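Notebook, February. Bamboo board oil trial, Nordin oil against Kalorside wax
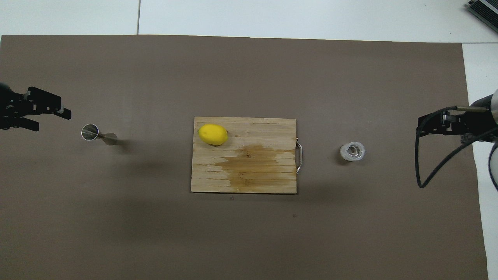

Comment passed on at the bench: the wax ought to be put on warm, or it sits on the surface and the water test will only measure the skin. Taken on board. Wax tin to stand in the water bath at 39 degrees before each coat from now on. The first wax coat was applied at room temperature, so coupons W1 and W2 are struck out and will be recut.

Purpose. To find out which finish slows water uptake in laminated bamboo across the end grain, and how many coats are worth the time. The Skarnimora boards come back with lifted glue lines near the short edges. Flat faces are generally sound. Working assumption is that end grain takes up water faster than the faces and the strips move against each other.

Stock. Offcuts from Zirkerent, all from one delivery, stored flat in the drying cupboard. Cut across the strips with the fine blade, edges broken with 240 paper, dust wiped off with a dry cloth. No solvent wipe. Last year's solvent wipe left the grain slightly raised and we never settled whether that affected the figures.

Finishes.
N: Nordin oil, thin, wiped on, left twenty minutes, excess taken off.
W: Kalorside wax, warmed as above, rubbed in along the grain, buffed when dull.
NW: oil first, overnight, then one coat of wax.
C: control, bare.

Method. Weigh dry. Stand on end in a tray with 5 mm of tap water for 6 hours. Lift, blot once on each face, weigh again within a minute. Return to the cupboard on edge with an air gap. Swelling measured with the calliper at the pencil line, not at the corner. The corners bruise and read high.

Results so far. Control coupon C1 went in at 186 g and put on over 2,000 mg. N with one coat took up less than the control, but the difference is within what I would expect between two bare coupons, so no claim made. N with three coats is clearly better. NW not yet run. Darkening at the wet end visible on C1 and C2, faint on N1, none on N3.

Balance drifted in the afternoon with the extractor on. Readings taken before lunch are kept, later ones repeated with the extractor off and the draught shield closed. Repeats agreed with each other. Will do all weighing first thing.

Glue line check. C2 shows a hairline opening between the second and third strips after drying back. It closes under finger pressure and cannot be caught with a 0.05 feeler. Marked in pencil. Cycle C2 again without refinishing to see whether it grows.

Handling notes. The oil goes tacky if left past half an hour and then drags fluff out of the cloth. Use the lint-free ones from the lower drawer. Used cloths to be opened out flat to dry outside, then binned. They are not to be balled up in the bench bin. Found one in there at 16:20.

Open points. Whether a fourth coat of oil does anything measurable. Whether warming the wax changes the depth or only makes it easier to spread; section one coupon and look at it under the lens. Whether tap water is acceptable or the hardness matters for the staining.

Next: recut W1 and W2, second coat on NW1, label the tray ends, order more 240.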